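# 高光漆面的旧木板，边上掉漆了，怎么补？墙上的胶带印顺便求教

**提问**

搬家后整理杂物间，有一块红棕色的高光木板，樱桃木那种颜色，本来想拿来做玄关的搁板。板子现在靠墙放着，还没动。问题有三个：

1. 边缘有一小块漆磕掉了，露出里面浅色的木头，能不能只补这一块，不整板重做？
2. 左上角还有几处小的磕痕，要不要一起处理？
3. 墙是年初刷的哑光漆，灰紫偏褐的颜色，上面贴过胶带，撕的时候怕把漆带下来，怎么弄比较稳？

家里有半罐Gautier的透明清漆，罐子上写的是光亮型，不知道能不能用。砂纸只有粗的，需要的话我再去买。 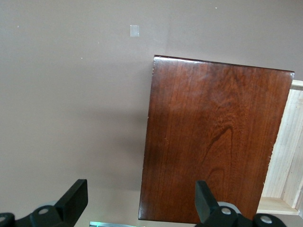
预算不高，木板本身是Zondstead那边一家旧货店买的，花了113块，所以不太想送出去重新喷漆，Dredville这边问过一家，报价612，还不含取送。搁板上只放钥匙和信件，不放重东西。右边那条边磕得最明显，浅色的木头露出来，装上以后正好朝门口，进门就能看到，所以这一处最想先解决。板面的木纹我很喜欢，中间偏右有一圈一圈的拱形花纹，颜色比旁边深，尽量不想打磨到那里。

---

**回答一（已采纳）**

可以只补边。步骤如下：

- 先用干净的软布蘸一点温水加中性洗洁精，把边擦一遍，晾干。
- 用小刀把翘起来的漆皮轻轻刮掉，刮到不再松动为止，不要往板面方向刮。
- 320目砂纸包在小木块上，只磨缺口和它周围很窄的一圈，漆的断口磨出一点坡度。旁边的好漆面贴美纹纸挡住。
- 上色用樱桃木色的补漆笔，先在板子背面试。你这块板左边偏橙，右边和下面偏深红，补右边缘要按深的那一侧配色，从浅往深加，一次不要涂满。
- 色干透以后上清漆，细毛笔薄涂三到四遍，每遍之间按罐子上写的时间等，中间用600目轻磨。
- 最后一遍放一周，再用2000目沾水磨平，抛光膏擦亮。

左上角那几处如果只是浅痕，补漆笔点一下再擦掉多余的就够了，不用打磨。

半罐的清漆先看有没有结皮、结块，搅匀后在背面涂一小块，过一晚上看干不干、有没有起皱。起皱说明和原来的漆不合，换一种。

露木头的地方颜色吃得快，会比周围深，这点要留意。我补过一个Wandari的柜门，第一次就是涂深了，磨掉重来的。

*Brittany Boychuk*

> 提问者追评：背面试了一晚上，没起皱，打算就用这罐。补漆笔买了两支，一深一浅。

---

**回答二**

说一下墙。哑光漆上的胶带用吹风机开低档，隔一点距离吹半分钟，从一个角慢慢揭，贴着墙面往回折着拉，别垂直往外扯。留下的胶用白橡皮或者手指搓。不要用酒精，哑光漆擦完容易发亮，侧面看一块一块的。

墙上要是还有零星小白点，用剩下的墙漆拿棉签点一下就行，点完别抹开。没有剩漆的话先别动，颜色调不准更显眼。

另外板子别直接靠在墙上，板边会把墙漆蹭花，底下和背后垫块旧毛巾。

---

**回答三**

直接用鞋油，我家桌子就这么弄的，红棕色的，擦两遍看不出来。41块的补漆套装没必要买。

> 回复：鞋油应急可以，上面再涂清漆会挂不住，要上清漆的话别用这个办法。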